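Call for Participants – Household Storage Study

Trateck invites adults living in the Stesden area to take part in a study of how people put away groceries and snacks. Sessions will be held in October 2020 at our Callura site. Each participant will sort packaged foods between drawers and crates, then complete a short written survey. No experience is needed.

Participants receive up to 520 crowns, paid after the final session.

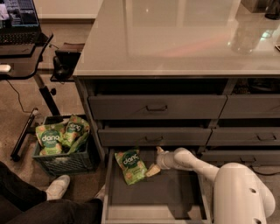
Applicants must be able to kneel and reach low drawers, and must report any food allergies on the form. Apply at the Erraji front desk, quoting reference 364.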